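Home Guides Kitchen Laundry Paper & Post Odds and Ends
Search this site Type a word and press Go Go

How to clear a table and keep it clear

By Candela Carretero

Every flat surface in a house is a shelf that hasn't admitted it yet. Mine held a fortnight of post, a bicycle pump and a birthday card for a cousin whose birthday was in March.

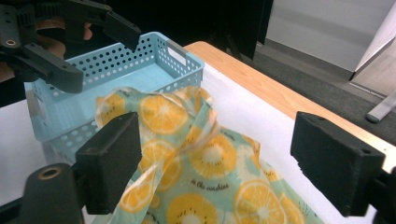 The method below takes an evening the first time and very little after that. I learned it from Gladys Villca, who ran the lost property office at Jovcombe station for 11 years and has no patience with sentiment.

What you need

A basket with handles, a damp cloth, a pen and a kitchen timer. Do not buy a storage system. I bought one, and it lived on the table for a month in its wrapping.

Step 1. Set the timer for 10 minutes

You are going to sort, and sorting expands to fill a weekend if you let it. When the bell goes, stop, have a biscuit, and set it again.

Step 2. Lift out anything that lives in another room

Put it in the basket. Don't walk each thing home as you find it, or you will be discovered an hour later in the bathroom cabinet, reading the back of a cough syrup. The basket does one trip at the end.

Step 3. Deal with paper standing up

Chairs encourage reading. Open each envelope over the recycling and make two piles: things to pay or answer, and things to file. Write the due date on the front in pen. Takeaway menus go, including the one you like. You know the number.

Step 4. Face the mystery items

Loose keys, a lone screw, the small plastic part that clearly belongs to something. Drop them all in one jar and write the month on the lid. I wrote June. If the jar hasn't been opened by next June, out it goes. Gladys thinks a year is soft of me.

Step 5. Empty the basket

Tonight. A full basket parked in the hall is the same mess with handles.

Step 6. Wipe the table and put one thing on it

A bare table invites a pile. A bowl or a plant in the middle seems to put people off for a while, though my husband regards the bowl as a car park for coins.

Keeping it that way

Empty the basket every night before the kettle goes on. If you miss a night, do it the next morning and don't make a speech about it. If you miss a week, go back to step 1.

Questions or complaints: use the contact page | © Candela Carretero | Back to top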